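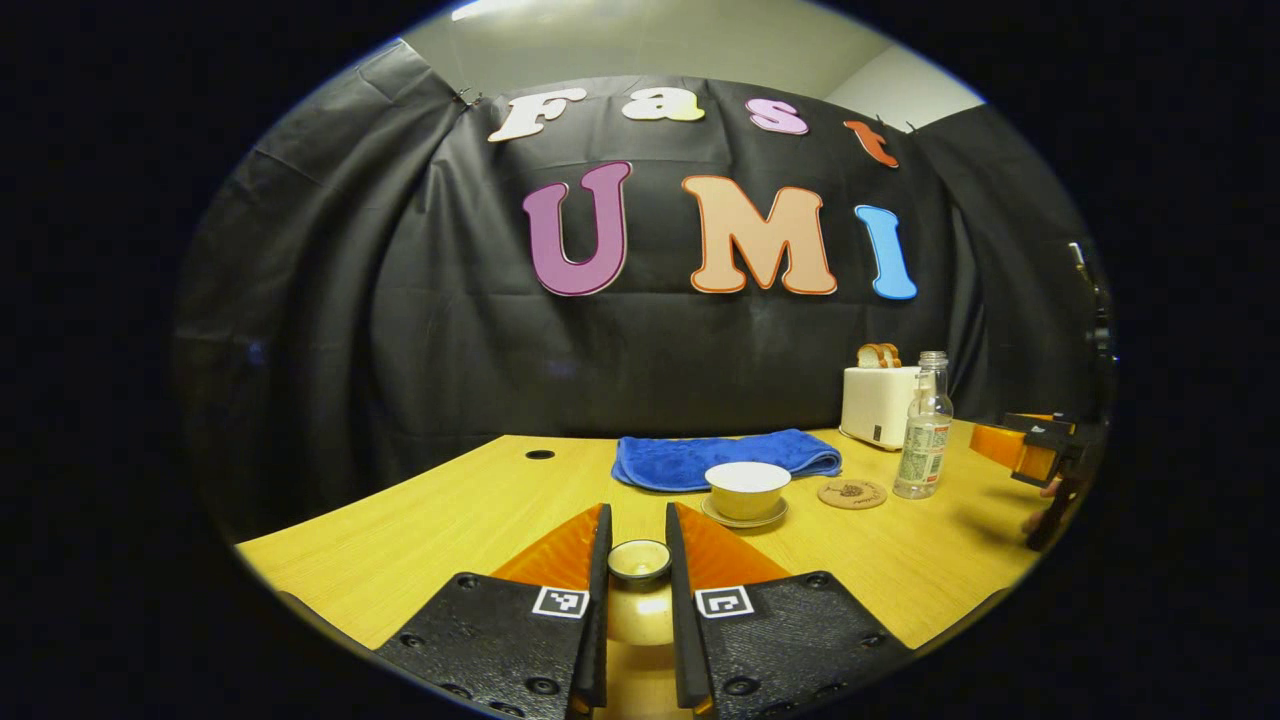

Flamodus hand-held gripper kit: a term of it at the Bollport club

Posted 12th December by Jianguo Feng

Quick write up before I forget it all. Club bought two of these in September, out of the Grekedero grant. We do a breakfast table task with ours. Cup to saucer, fold the towel, toast out of the toaster, that sort of thing. Members are 14 and up, mostly no robotics before this.

What you get

Two grippers per box, printed markers for the fingers, a screwdriver that's too short. Camera is extra. We paid 1425 for the lot including the second pair of pads, quoted 2000 by another supplier so no complaints there.

Building it

One evening. Well, one evening and a bit. The instructions jump from step 12 to step 14 and the missing one is where you square up the fingers, so do that before you tighten anything. Ours closed skew for a week until Lu took it apart again and started over.

In use

Good, mostly. The orange fin pads are the best thing about it. They give a bit, so beginners can pick up a small cup by the sides and not crush it or ping it across the room. Bowls are harder, saucers harder still. Flat things in general are a pain, a cork coaster lying on the table takes real practice. We slide it to the table edge first, works nearly every time.

Cloth is fine. Towel folding was the surprise hit with the younger ones, no idea why.

Weight is ok for ten minutes, then wrists start to moan. Swap people often. Left handers managed without any fuss.

Markers need to stay clean. Toast crumbs and buttery thumbs are not your friend, wipe them down at the end of every session. Two of ours started peeling at the corners by half term and the glue in the box is rubbish, use your own.

Backdrop

Not part of the kit but get one. Plain black cloth, clipped to the wall behind the table. Made our recordings much easier to look through afterwards. The foam letters on ours were a members idea, Fast up top and UMI underneath, all different colours. Parents love it at open evening.

Moans

Trigger spring is stiff. Small hands struggle.
No carry case!! We use a fishing box.
Spare pads took five weeks to come, and they sent the wrong size frist time.
The fisheye view takes some getting used to. New members always reach too far.

Would I buy again

Yes, and we are, another pair after the holidays if the money holds. For a school with one hour a week I'd say borrow a set first and see how you get on. Four out of five. Fifth star when they fix the spring.

Bollport people, bring your own mugs next time please, the tea bowl is for the task.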